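Temporary Speed Limits: Questions from Contractors

Which roads does the Bakke scheme cover?
All two-lane roads maintained by the Endska district, including the Tiser bypass. Private roads are excluded.

How far ahead must signs be placed?
The first sign stands 311 feet before the taper. On the bypass the distance is 1192 feet.

Who approves a change to the layout?
Lorena Saavedra, district traffic office. Send the revised drawing with the permit number. Verbal approval is not valid.

Are night closures treated differently?
Yes. Signs must be retroreflective and checked once per shift.
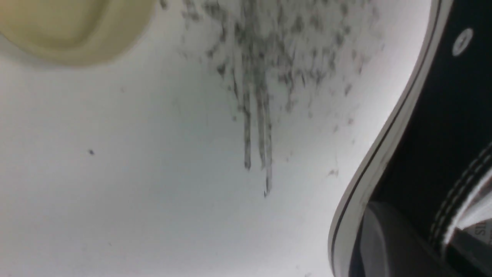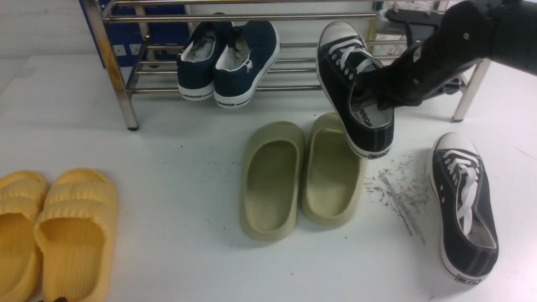 Does a permit carry over if work stops?
A permit lapses after 14 days without activity. Reapply on form 1465.

Where are old layouts kept?
Layouts approved before April are held at the Vinditz depot and can be viewed on request.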